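Monday, July 2026

Varnero grippers, bed folding

Moved off the workbench and onto the bed today, finally! The bench was too easy on us, everything flat and gray, and I want the Olteso recordings to have some real bedding in them. Reprinted both finger brackets over the weekend (3 tries, the first two warped at the thin end) and put the blue pads back on with the stretchy glue. Cream cloth, big soft thing, two grippers, one for each hand. The wide folded band is the part I care about, and the right-hand tip has to stay on the edge while the left one opens up.
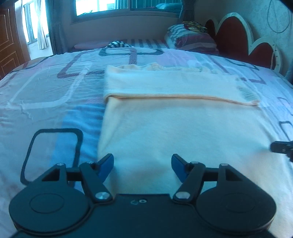
Pads and screws

The pivot screws want threadlocker, I keep saying this. I snugged them by hand before we started and went over them again at lunch. Pad gap is still set by eye, so if anybody has the Mudaliar spacer block, please put it back in the drawer! Log file is capped at 400 MB for now (my laptop was choking) and I'll raise it once the new drive shows up. The busy printed sheet stays on, I like it for tracking, all those dark outlines give the software plenty to grab.

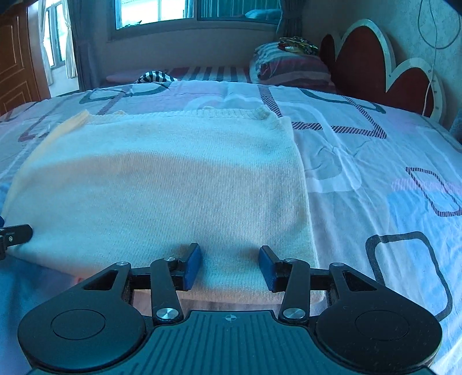
Fingers open at the near edge of the folded cream cloth.

Next: same fold with the Vurnar firmware, then swap hands. Goal is 1,000 clean folds by October, which felt a lot more reasonable back in the spring. Charge both battery packs tonight.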